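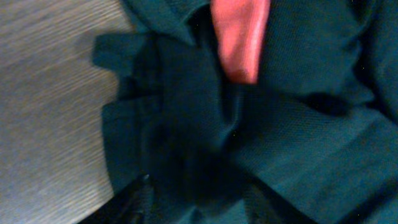

I love a good linen scarf, and the best thing I ever learned about caring for them is to stop wringing! Squeeze the water out in a towel, roll it up like a jelly roll, lean on it, and you're done. Set your iron to medium and press while the linen is still a little damp (40 minutes on the rack is plenty at my house). And please don't leave it in a heap like the dark teal cloth on the table, a shirt by the look of it, with all those folds and creases, or you'll be at the ironing board twice as long.

Fringe is easy too. Lay it flat, comb it out with a wide-tooth comb, and go slowly at the knots. My friend Gisela braids hers loosely before washing, 3 strands at a time, and it comes out gorgeous!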